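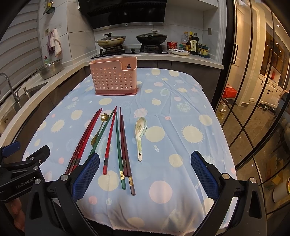 Kitchen table, with the light blue cloth and the pink utensil basket

Changing the Spark Plugs on a Cluvel 1784

Print this page | E-mail this page

By Annelies Ruchti

If you have a Cluvel with the 1784 cc engine and you can lift a hood, you can do this job, and I promise it's a pleasant one. I put it off for two years when I first got mine (I had visions of metal dropping into the cylinders and a tow truck in the driveway) and then did the whole set before lunch. My plugs came out with the gaps worn wide open, and the little hesitation I'd been feeling when I pulled away from a stop was gone that same afternoon. I was so pleased I drove to Utolari and back for no reason at all.

These notes are for the four-cylinder engine with one coil on top of each plug. If yours is the earlier one with the long rubber leads, most of it still applies, but go slowly at the coil part and mark your leads with tape before you pull anything.

What you need

A spark plug socket with a rubber or magnetic insert, a long extension, a ratchet, a torque wrench, a 10 mm socket for the coil bolts, a feeler gauge and four new plugs. Check the plug number against your owner's handbook and don't go by the picture on the box. I buy the Ritent ones and have been happy with them, but anything that matches the handbook is fine. A flashlight helps a great deal, and so does an old blanket over the fender if you care about your paint and tend to lean.

Before you start

Let the engine go completely cold. I mean overnight if you can stand it. The head is aluminum, and plugs that come out of a warm one can take some of the thread with them, and then you have a much bigger job and a much bigger bill.

Switch off, take the key out, and disconnect the negative side of the battery. If your radio has a code, find it first! I speak from experience.

Getting the coils off

The plastic engine cover pulls straight up off four rubber mounts. Start at the front, where it's looser. With the cover away you'll see the coils in a row, each with one bolt and one connector.

Press the tab on the first connector and slide it back. The tabs get brittle with age, so push with your thumb and leave the screwdriver in the drawer. Undo the bolt, give the coil a small twist to each side, and lift. It'll feel stuck and then come all at once with a sort of pop.

Now look down the hole with your flashlight. If there's grit or leaf crumbs in there, blow them out before the plug is loosened (eye protection on, please). If you find oil, the cover gasket is leaking, and that wants sorting out soon, but mop it up for now and carry on.

Out with the old plug

I do one cylinder at a time, start to finish, so there's never more than one open hole. Lower the socket until it seats fully on the plug, keep the extension straight, and turn counterclockwise with steady pressure. It should crack loose and then spin out easily. If it goes tight again partway, stop, turn it back in a little, put a drop of penetrating oil down there and go have a coffee.

Keep the old plugs in order. Light tan or gray on the tip is healthy. Dry black soot means the engine is running rich, and wet black means oil is getting by. One that looks different from the other three is worth showing to a mechanic.

In with the new one

Check the gap against the handbook figure even if the box says pre-gapped. Don't pry against the center electrode, especially on the fine-tipped kind.

Put the plug in the socket, lower it on the extension with no ratchet attached, and start it with your fingers. It should turn several times with hardly any effort. If it binds, back it out and try again; a crossed thread never gets better with force. Once it's seated, finish with the torque wrench to the handbook setting. I leave the threads dry, as the plug makers mostly ask.

Push the coil down until you feel it settle, bolt it snugly, click the connector home, and move along to the next.

Finishing up

Cover on, battery back on, and start her up. The idle may hunt a bit for the first minute after the battery has been off. If it shakes and keeps on shaking, switch off and check the connectors again. Mine was number three, only half clicked in.

Write the mileage inside the handbook cover while you think of it.

Last updated: 26/10/2024

Filed under: Home Garage > Engine > Ignition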